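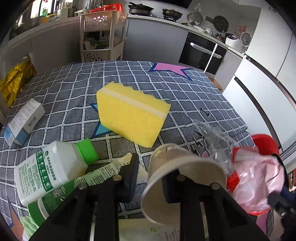
Household Practice · 2 min read

3.2 Sponge replacement and rinse behavior

Mimoza Stan and Dušan Vidmar

Households in the Flulholm survey were asked how they decide when a kitchen sponge is due for replacement. Of 900 forms sent out, 486 came back complete. Smell was the most common trigger, followed by loss of shape. Only 13 respondents followed a fixed schedule, and most of these replaced the sponge on the same day each week.

Rinse behavior was recorded separately. Respondents who wrung the sponge out after use kept it longer than those who left it in the sink — a pattern also seen in the Brukadine pilot. We did not control for water hardness.

Figure 1. Yellow sponge with a white stripe and a wavy upper edge, on a gray tablecloth with a white grid pattern.

A subset of 40 households kept a daily log. Log entries and survey answers agreed on rinse behavior but differed on replacement, with logs showing longer intervals. Softić reports a similar gap for dishcloths. Section 3.3 treats drying racks.

© Tarnex Home Studies · Contact · Back to top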